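オフィス家具を扱うStineoは2020年5月5日、本社の書類保管を見直し、鍵付きの木製収納棚を各部署に配置したと発表した。対象となる書類ファイルは3049冊で、このうち1159冊は保存期限を過ぎており、順次処分する。

これまで契約書や経理書類は地下の書庫にまとめて保管していた。閲覧には事前の申請が必要で、取り出しに半日かかることもあったという。新しい収納棚は家具メーカーのLøkenが納入し、台数は74台。扉ごとに施錠でき、内部は棚板で上下に分かれている。

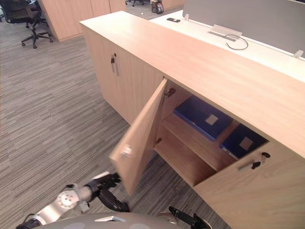 鍵は部署ごとに管理し、退社時には総務部に戻す。ファイルの表紙にはラベルを貼り、書類の種類と保存期限を記入する。使用頻度の低いものは9月までに外部倉庫へ移す予定だ。

総務担当のピーテル・クラマー氏は「必要な書類が席の近くにあるだけで、仕事の進み方がかなり違う。空いた段は当面そのままにして、増える分に備えたい」と話す。

地下の書庫は棚を撤去したうえで、会議室に改装する。工事の日程は決まっていない。同社は支社でも同様の見直しを検討しており、対象の書類を調べている。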